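April, evening

Up before the alarm. It had rained overnight and the gutter over the back step was running down the wall again instead of into the pipe. I put a bucket under it and left it. Coffee, toast, the end of the plum jam. The Vernen order came at a quarter to eight, two boxes, and I carried them out to the car without opening them.

The road to Dumthorpe was down to one lane by the bridge, so I was late getting in. The radiator in the workroom had been left on all night and the place smelled of hot dust. I opened both windows and it took most of an hour to cool off. Then I made a start on the cable drawers, which I have been putting off since the winter.

There are three drawers and they were all the same, every kind of lead thrown in with every other kind. I pulled the first one out and tipped it on the floor. Power leads to the left, network cables to the right, anything I couldn't identify in a pile by the door. By lunch I had 28 network cables worth keeping and a grocery bag of ones with the clip snapped off. I know you can crimp a new end on. I also know I have said that for years and never done it, so the bag is going to the recycling place on Andrade.

Lunch was the rest of the lentil soup, eaten standing up. Called the dentist and moved the appointment to next month. Called the gutter people and got the machine.

In the afternoon I opened the Vernen boxes. The first was right: labels, cable ties, the flat trays for the drawers. The second had the wrong size of storage bin in it, four of the deep ones when I had asked for shallow. They want $228 for the whole lot and I am not paying it until that's sorted out. I wrote to them and got an automatic reply saying three working days. I used one of the deep bins anyway for the adapters, so I suppose I am keeping that one.

The Plinder shelf unit is still leaning to the left. I put a folded piece of card under one foot and it stands better now, but the top shelf has a bow in it and nothing heavy should go up there. Moved the paper down to the bottom and the empty trays to the top.

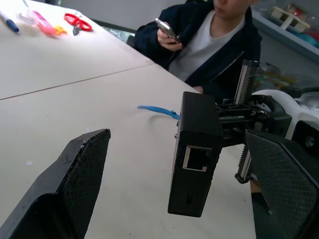 Tables were the other thing I meant to deal with, and I only got halfway. The white one picks up every mark, and the specks and smudges show worse when the light comes in low. I want a proper home for the small supplies too. The pink highlighter and the red-handled scissors were lying out in the far corner with the blue marker and the clear plastic container, and that corner is where everything ends up if there isn't a cup or a tray for it. One of the new flat trays would do – I'll label it tomorrow. The blue cable can have one of the new ties when it's put away. The seam where the two tabletop panels meet needs going over with a damp brush, and that can wait for a day when I have more patience.

Left at five thirty. The bridge was clear going home. Stopped for milk, eggs and a bag of onions and forgot the dish soap, so I washed up with the last watery inch in the bottle.

The bucket was full when I got in. Emptied it on the roses and put it back. My knees hurt from the floor. Two drawers to go – I'll do those at the table and sit down for it. Must remember to take the grocery bag out of the car before it ends up living there, and to ring the gutter people again before nine.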